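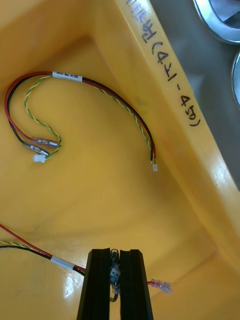
Suvum sensor harness with red and black leads and a twisted yellow-green pair, in a yellow parts tray.

Suvum Sensor Harness, Four-Wire

30 Mar 2025 – by Ingegerd Engebretsen
Reading time: 2 minutes

The Suvum is a short ready-made harness for small sensors that need power and a signal pair. It comes assembled and labeled. You plug it in, push the two spade terminals onto their tabs, and close the cover.

Red and black carry the supply. Each ends in a female spade terminal with a translucent insulating sleeve, so you can check the crimp without peeling anything back. The signal pair is yellow and green, twisted, and ends in a small white housing next to the spades. At the other end everything comes together in one very small white connector.

A white label sleeve is wrapped around the bundle. The print is small. If you are matching a harness to an order, do it at the bench under a good lamp and not inside the cabinet.

Specifications

Length: 300 mm
Spade end: two female terminals, insulated
Signal end: white housing, one per harness
Fits: Nokton level sensors, Dalen door units
Part number: 626-S
Pack size: 37 harnesses

Fitting notes

Switch off the supply first. Push the spades on straight and hold them by the sleeve. Pulling on the wire is the most common cause of returns, and we do not replace harnesses with a wire drawn out of the crimp.

Leave the pair twisted right up to the housing. Some installers open it out to get around a bracket – please route the whole bundle the long way instead. The harness is flexible and will take a loose curve, but do not fold it flat behind the label.

Older Dalen units made before January have a wider socket and need the adapter, part 117. Sølve Hovland in parts can tell you which one you have if you send him the number from the back plate.

Storage

Keep harnesses in a shallow tray, laid loosely. Do not hang them by the small connector. Rubber bands leave marks on the insulation and should come off before the harnesses go on the shelf.

Sold by the pack. Single harnesses are available as spares with any Nokton order.

Related items

Dalen socket adapter, part 117
Nokton level sensor, short body
Surkach spade terminal kit
Surkach label sleeves, white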